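Search this site Enter keywords Go

Part-Time Bench Finisher, Kiltel Furniture Shop

Kiltel builds and repairs tables, desks and shelving for homes and small offices. We are hiring a part-time finisher to start in September. The job is 14 hours a week, mornings, with a start time of 7:30.

You will sand, stain and topcoat new pieces, touch up damaged ones and keep the spray room clean. Much of our current work is in pale, light-colored wood with the grain left showing, so a steady hand with clear finishes matters more to us than speed.

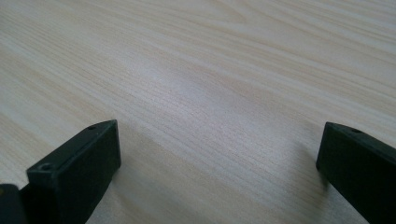
Kiltel Shop Bulletin, No. 10

Applicants should have at least 2 years of finishing experience, paid or otherwise. You need to be able to lift one end of a dining table and stand for most of a shift. A driver's license is helpful for deliveries to our Flullard showroom but is not required. Respirators and gloves are supplied. Bring your own boots.

Pay depends on experience and is discussed at the interview. There is a paid half-day trial before any offer is made.

To apply, send a short letter and photos of some finished work to Ita Hennessy, Kiltel, P.O. Box 2567. Please include a daytime phone number.

Recent postings
Delivery driver, Flullard showroom
Upholstery trainee
Weekend sales help, Sepúlveda store

Contact us | © Kiltel | Back to top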